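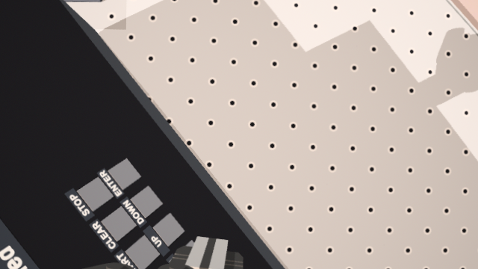

Drenine's button-panel module for the Schnyder simulator sells for $60 as an add-on. The base license is $1,180. I've been running it with my own arm model. ENTER, STOP and CLEAR are separate keys, each with its own label strip, and the gripper finger has to work close to UP without brushing its neighbors.

Itsuki Sekiguchi · 13th November
Home Profile Lists Search

2/ Ran 2,988 press attempts since September. Most misses were on DOWN - the finger came in at a bad angle and slid.

14 replies

3/ Contact settings are in one plain text file. Good. The default key stiffness is too low, so I doubled it.

4/ Docs are thin on camera placement. Bolla's kit covers that better but has no panel.

5/ Worth $60 if you already own the base license.

Share · 14 likes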